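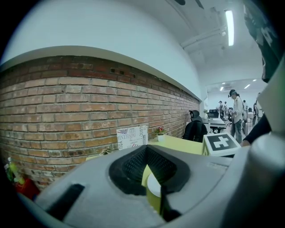 Lusumside Shared Workroom
Progress report to the Bellamy Fund
03/01/2018

We are so pleased with how the long room has come along since our last report! When you agreed to support us, the plan was to turn the old storage side at Lusumside into a bright place where people could sit down, work, and feel like staying a while. The desks are in and the room is in use, and we want to tell you where things stand.

The brick wall caused the most discussion. Stultum, who did our first estimate, had priced it for plaster all the way up. We asked them to leave the brick bare and plaster only the upper part, with the white ledge in between, and we love the result. The reds and oranges warm up the whole room, even under the fluorescent light. There are still a few small holes in the upper rows. We'd like to fill them before June, but they are low on the list.

For the tables we went with the light yellow-green tops. We had worried they would be too much next to the brick (the sample looked almost lime in our old office), and we are very happy we took the chance. Plates and cups show up nicely against them, so place settings and snack trays look cheerful with very little effort. 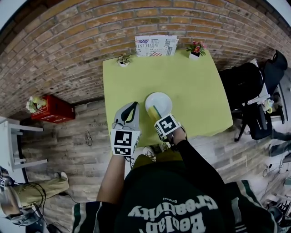 The plants were the part everyone wanted a say in. We kept to small ones in white pots for the table, with red and pink flowers and a succulent, and used red containers for the bigger splashes of color. The yellow flowers on the red box are a favorite already. The printed piece with the American flag graphics stands between the little pots against the brick, and we plan to keep it there through the summer.

Underfoot, the wood planks in gray and brown have been a great choice. They go with everything, and sweeping takes no time at all.

Spending on furniture, pots and plants comes to $2,472 to date. We have set aside another $200 for replacement plants and $100 for plates and cups, all within the amount you approved.

Still to do: cord covers along the wall side of the tables, more hooks for jackets, and a second delivery from Isside, who owe us 14 white pots. They have promised those by June. Once they arrive we can plant up the ledge, and we would love to have you come by and see it.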